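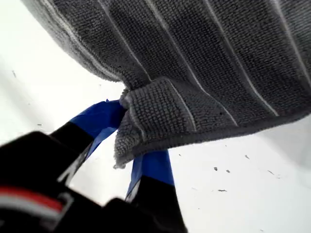

Taking 12 kids to a robot towel-folding demo, what should I ask for?

Posted by adutcombe_mom in Outings and Open Days

Hi all! I help run an after-school club and we've been offered a morning at the Korness open house in November. One of the things on the list is a robot that handles towels and other laundry, and the kids (16 of them on paper, but 12 can make it) are weirdly excited about it. I think they're picturing a butler.

I've never been to one of these. My worry is that we'll get a slideshow for an hour and then two minutes of a robot arm behind glass. The email says the visit is "up to 72 minutes including safety talk," whatever that means. So has anyone been? Is it worth the bus ride, can the kids get close enough to see anything, and is there something I should ask for ahead of time? Also, is a towel even hard for a robot? One of the dads told me it's the easy stuff and we should hold out for the welding cell.

Tags: robots, kids, field trip, Korness

sandpiper_lane

I went last spring with my daughter's class, so here's what I remember.

First off, the dad is wrong, sorry to him! A welding cell does the same move over and over and the metal stays where you put it. A towel is a different shape every time you drop it. The woman running our demo threw one down on the table four or five times and asked the kids to point at a corner, and half the time they couldn't agree on where one was. Then she let the robot try. The whole trick is getting hold of a corner, because once you've got one you can lift, let the rest hang, and go looking for the next. If you grab somewhere in the middle you just have a wad.

Ask them to slow it down and stop it with the towel held up. Ours did that when we asked and it was the best part by a mile. You get a black two-finger gripper with blue tape around the fingertips, and the corner of a gray microfiber towel squished in between, and suddenly all the kids get it. Before that it was just an arm waving around. Mine wanted to know what the tape was for and the answer we got was extra grip, and that they change it when it gets worn. She came home and taped her own fingers, so be ready for that.

Some practical stuff:

Do the safety talk before snacks. It's short but they want everybody standing still for it.

There's a line on the floor. Kids in front of it are fine sitting, but the back row can't see a thing, so ask for two groups. With 12 you'd do six and six and it's perfect.

Ask if they'll let the kids pick which towel. We had stripes and plain, and I would not have guessed that a room of nine-year-olds could get so loud about stripes.

It misses sometimes. Ours dropped the towel twice and the kids cheered harder for that than for the folds. I'd tell them going in that it's slow — mine expected a blur.

The bus can wait behind the building, but you have to tell the front desk when you get there.

dredo_fan

its ok. the Dredo one over in Sandhu is better, they let you push the stop button. parking is bad tho

quietgarage

I do machine maintenance for a living (nothing to do with Korness) and took my nephew, so a slightly different angle.

I agree with most of what sandpiper_lane said. I'd add that you should ask how many tries it's had. Our guide said 3,000 picks on that setup, and then he talked for a while about the ones that went wrong, which I could've listened to all day. Two layers picked up when you want one. The corner folding back on itself. Fuzzy cloth hanging onto the cloth next to it. The older kids liked that part and the younger ones started drifting, so maybe keep it to a couple of questions.

Something that worked great for my nephew: bring a hand towel and a pair of kitchen tongs for the bus. Have them try to fold it flat with one hand behind their back. He was cranky for ten minutes and then he watched the demo like a hawk.

One thing I'd disagree on is splitting the group. When we were there the second group had to wait in a hallway with nothing to do. If they can seat all 12 of yours on the floor up front, I'd take that and skip the rotation. Email and ask how big the demo room is, they moved things around over the summer and it may not be the one either of us saw.

And the 72 minutes is real, by the way. They schedule in odd chunks so the groups don't bump into each other at the door. Get there early and use the bathrooms in the lobby, there aren't any past the badge gate.

adutcombe_mom

Oh this is so helpful, thank you! Tongs on the bus is happening. I emailed them about the room and about stopping it partway so the kids can look, and I'll post back here when I hear.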